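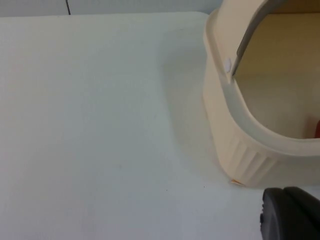 A cream plastic container at the right side of a white tabletop.

SECTION 3: SETTING UP YOUR PRALTARI LABEL PRINTER

Welcome to the fun part! By the end of this section you'll have a working printer, a full roll of labels and a test label in your hand. Once people start labeling they tend to keep going (spice jars, seed packets, the breaker panel, the box of mystery keys), so it pays to get the basics right the first time.

Written by Soledad Boateng. Last revised July 2, 2026.

Before you start

You'll need the printer, its power adapter, the starter roll and the short USB cable. Find a level spot near an outlet, and leave 5 inches of open space in front of the label slot so finished labels can drop forward without curling back. Keep the printer out of direct sun. Labels for this printer darken with heat, and a roll left on a sunny windowsill can turn gray before you use any of it.

CAUTION: Use only the adapter that came in the box. Laptop adapters may fit the socket and still damage the print head.

3.1 Loading the starter roll

1. Make sure the power is off. The ring on the front should be dark.
2. Press both side tabs and lift the lid until it clicks upright.
3. Slide the two roll guides apart. They move together, so you only have to push one.
4. Peel the tape off the roll and throw away the first full turn of labels. It usually has glue on it from the packing tape.
5. Set the roll between the guides with the labels feeding from the top, printable side up.
6. Bring the guides in until they touch the roll, then back them off by a hair. The roll should spin freely when you flick it.
7. Pull the end of the strip past the front edge and close the lid on both sides at once.

NOTE: The starter roll is short. A full-size Heneo roll holds 471 labels and loads exactly the same way.

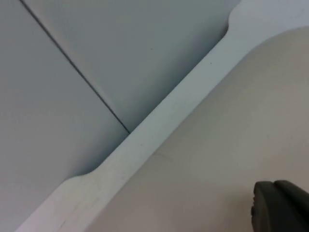 Gray-blue surface with a thin seam running to a raised white edge.

3.2 First power-up and calibration

Calibration teaches the printer where one label stops and the next begins. It's quick, and the little shuffle the roll does back and forth is oddly satisfying to watch.

1. Plug the adapter into the printer first, then into the wall.
2. Hold the power button until the ring glows white.
3. Wait for the ring to stop blinking. This can take up to 60 seconds on a brand-new printer.
4. Press and hold the feed button until you hear two beeps, then let go.
5. The printer feeds several blank labels, pulls one back and stops. Tear these off.
6. Tap the feed button once. A single label should come out with its bottom edge lined up with the tear bar.

If the label stops short or runs long, open the lid, check that the strip is straight and repeat from step 4. A roll sitting at a slant is the cause almost every time – fix that before you go hunting through the menus.

CAUTION: The print head gets hot during long jobs. Let it cool for 15 minutes before you clean it or reach under the lid.

3.3 Connecting and printing a test label

1. Connect the USB cable to the printer and to your computer.
2. Open the Solteven label app and choose Add Printer.
3. Pick your printer from the list and select the label size printed on the inside of the roll core.
4. Type a word, any word, and click Print.

Look closely at the result. The letters should be solid black with crisp edges. If they look pale, raise the darkness setting one step at a time. Going straight to the top setting makes small text fill in and wears the head faster.

My favorite first project is a kitchen shelf. Emmett Kincaid, who tested this guide with me, went for his fishing tackle and came back the next morning asking for a second roll!
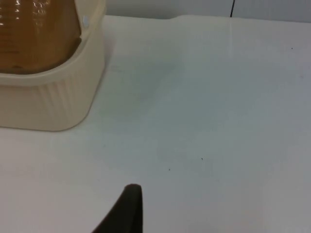 Can I put printed labels on containers that go in the freezer?

Use the freezer-grade rolls for that, and stick the label on while the container is dry and at room temperature. Press it down firmly from the center out, and leave it overnight before it goes in the cold. Standard labels tend to lift at the corners once frost forms under them.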